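Clandholm parish sail program, progress report to the Marchal fund
2025-09-24

Hi all, and thanks for your patience with me, I know this was meant to reach you before the boat did!

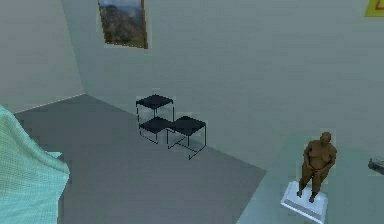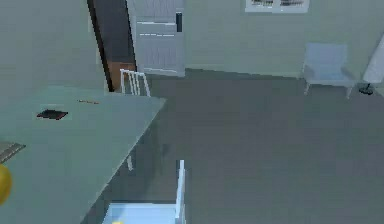
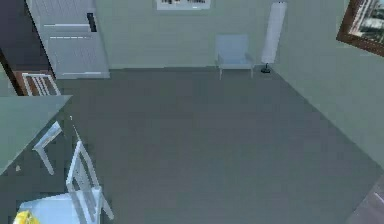
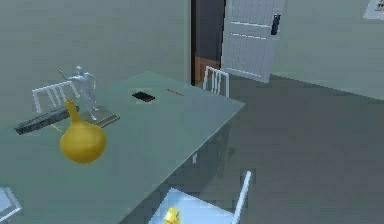
Rendered room views. The yellow flask or gourd shape is in the last one.

So, the Brukel. She's back in the water after 7 weeks on the hard, and the new planks are tight as far as I can tell. We did the harbor blessing the same evening (Huguette Bodin read the psalm, and the wind took half of it) and then I took three of the confirmation kids out past the breakwater for the first time this year. They sang the whole way back, badly.

The retreat sails are going well. We've had 40 people sign up since spring, mostly from our own congregation but a good handful from the chapel at Kaltus too. I've been using the creation readings on the outbound leg and leaving the return quiet. The quiet part still makes me nervous, but people keep asking for more of it.

Money: we've spent $1,123 on rope, paint and two life jackets in kids' sizes. The mooring fee went up again and I haven't paid the second half yet, so expect that on the next sheet.

Still to do: the stove leaks, the logbook needs typing up, and I owe Huguette a list of readings for the October overnight. If any of you want a bunk on that one, write to me soon, there are only a couple left.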